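FOR IMMEDIATE RELEASE
May 17, 2023

Nillier opens its towel and linen library to everybody, starting in June

Hello from Nillier! I started this little linen business out of a spare bedroom, and I'm writing this release myself, so please forgive me if it wanders.

The short version: starting in June, anyone in town can borrow bath towels, hand towels, sheets and tablecloths from us the way you'd borrow a book. You pick up a clean stack, you use it, you bring it back dirty. We do the washing. Up to now this has only been open to guest houses and a couple of gyms, and I've been itching to open it up to regular households for ages.
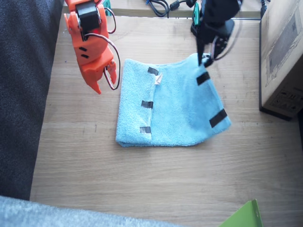

We've been running the library for 7 months as a trial out of the old Kramer building on the canal side, and in that time we've made 1,831 loans. I did not see that coming. I had ordered shelving for maybe a third of it, and for most of the winter there were pillowcases stacked on my desk chair. Fitwood has now built us a proper wall of open shelves (they delivered early, bless them), so I have my chair back.

Who is it for? People with house guests, mostly. You've got family coming for a long weekend, you own four good towels, and you don't want to buy six more that will live in a closet until the next visit. But we also lend to people between apartments, to new parents who are drowning in laundry, and to one very cheerful swim club that goes through towels like paper napkins.

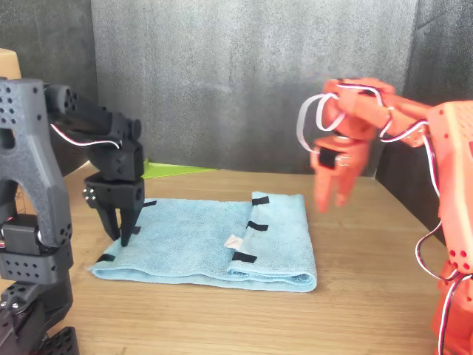 Membership for households is $7 a month, and that covers up to ten pieces out at a time. Sheets count as one piece per set - I argued with myself over that one for days. There's no deposit. If something comes back with a stain we can't shift, it goes in the rag bin and you don't hear a word about it. If something doesn't come back at all, we'll send you a friendly note, then a slightly less friendly one.

The washing is done by Onix, the laundry two doors down from us. They've been great about our odd hours and even better about fragrance. Everything gets an unscented detergent and no fabric softener, so your towels will soak up water the way they should. Softener coats the loops and the towel just pushes the water around. If yours at home feel slick, try running them through a couple of plain hot washes before you give up on them. Skip the dryer sheets too!

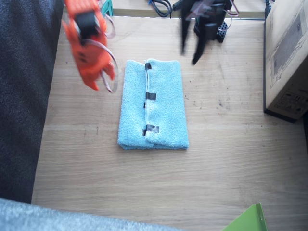 The collection currently stands at 2,253 pieces. Terry cloth is the biggest part by far, then cotton percale sheets, then a modest heap of tablecloths in sizes that never seem to match anybody's table. I'm hoping to add more long ones before the holidays. We'd also love your spares, as long as they're all cotton and don't have holes. Drop them off any time we're open.

We had room for 82 households on the first sign-up list and will add more once I've seen how the early weeks go. You can put your name down at the front counter. There's an online form coming, but I've been promising that since the winter, so the counter is the safer bet.

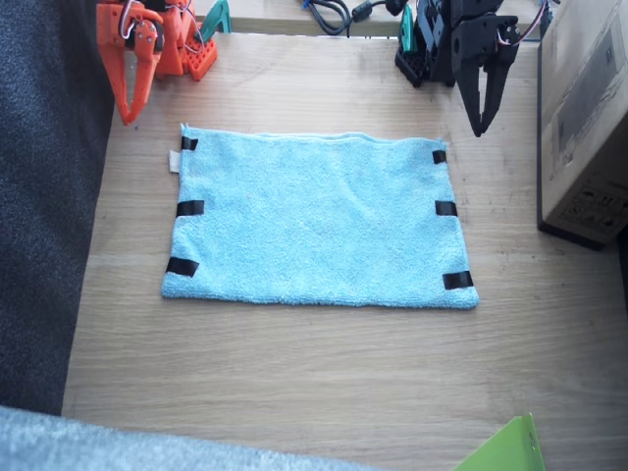 Opening hours from June will be 10 to 6, with a late evening once a week for people who work normal jobs. Parking is behind the building, past the bike racks. Reporters are welcome to stop by during opening hours - just send a message to the shop first so I can put the kettle on and clear a seat.

About Nillier: Nillier is an independent linen shop and lending library for bedding, towels and table linen. It sells new and used cotton goods and does small repairs, including hems and hanging loops.

Press contact: the front desk at Nillier, Kramer building, ground floor.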